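Kitchen helper wanted in Clitley

Our small canteen Suvarna is looking for one person to help in the kitchen from October. We cook lunch for the workers of the Karport building, and the work is five mornings in the week. You will wash vegetables, set the tables and keep the store room in good order. 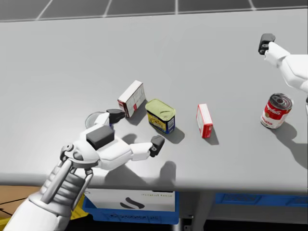 What we ask

You do not need a diploma. Some experience with cooking for many people is welcome. The pay is 600 per week, lunch included. Please write to us by post: Suvarna, Box 254, Clitley.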